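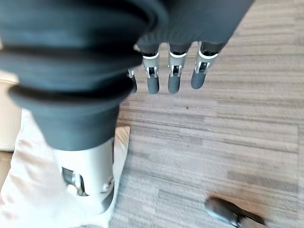
Search posts
Search
4 min read

1/ Cronin put out its half-year trading update this morning at 7. The shares opened 9% lower and stayed there. Most of the coverage is on the profit line. I want to go through the broadcast rights note on page 31, which explains more of the fall.

2/ Background for anyone who doesn't follow it. Cronin owns the Mavach wrestling promotion outright and has a minority stake in Bultorura, the regional sports streaming service. Mavach sells its weekly show to Bultorura. So Cronin is on both sides of the same contract, in different proportions.

3/ The current deal runs to the end of July next year. It has a fixed fee, paid quarterly in advance, plus a smaller variable part tied to subscriber numbers. The fixed fee is the bit analysts put in their models. The variable part has been nil in every period so far.

4/ The note says the exclusive renewal window has closed "without agreement". That wording is new. The annual report said talks were "progressing". Once the window closes, Mavach can speak to other buyers, but Bultorura keeps a right to match any offer.

5/ A matching right is worth something to the holder and costs the seller. A rival bidder has to spend money on due diligence and lawyers knowing the incumbent can take the deal at the same price. Some won't bother. Expect fewer bids than the phrase "open market" suggests.

6/ The obvious rival is Jiria. It has 2,431 hours of live sport on its schedule this year by its own count, nearly all of it football and motor racing. It has no weekly entertainment show that runs all year round, and its cancellations rise sharply when the football season ends.

7/ That is the case for Jiria paying up. A show with no off-season fills the summer gap. The case against is that Jiria's own lenders have capped what it can commit to new rights before its refinancing. The cap isn't published, so any figure you see for a Jiria bid is a guess, including the ones going round today.

8/ On accounting. Cronin books the fixed fee evenly over the contract, but receives cash at the start of each quarter. If the deal lapses, revenue stops in July and the last cash arrives a quarter earlier. The cash flow statement will show the problem before the income statement does.

9/ Second point on accounting. Because Cronin holds part of Bultorura, it strips out its share of any profit on sales between the two. A sale to Jiria would have no such adjustment. The same headline fee would therefore give a slightly higher reported profit if it came from Jiria. Small, but I haven't seen it in any of the notes.

10/ Live events. Mavach has moved its touring shows from halls of 2,000 seats to arenas, and the update says average ticket revenue per event is up. It also says the number of events is down by a fifth. No total is given for the division. When a company gives you the average and leaves out the total, work out the total.

11/ Costs: 300 staff across the group, unchanged. Performers are contractors and aren't in that number. Their pay sits in "production and talent" - one line, no split. If you want to know whether talent costs are rising ahead of the new deal, this document won't tell you.

12/ Dividend held. Cover is thin on my numbers and depends on the fixed fee carrying on at the present rate. The board says it will "review distributions following conclusion of the rights process". I read that as a possible cut if the fee falls. Others may read it more kindly.

13/ What I'm watching: whether Bultorura sets aside money for rights in its own accounts, which come out before Cronin's full year. It has to disclose commitments signed after the period end. A signed renewal would have to appear there even if neither side had put out a press release.

14/ A few replies asking about page 31. It's the full PDF - the short version on the news service stops at the balance sheet and has none of the notes.

15/ Correction to 3/: the variable part was nil in every full year. There was a small payment in the first half of the first year, later netted off. Doesn't change the rest.

16/ I hold no shares in Cronin or Jiria. Bultorura isn't listed.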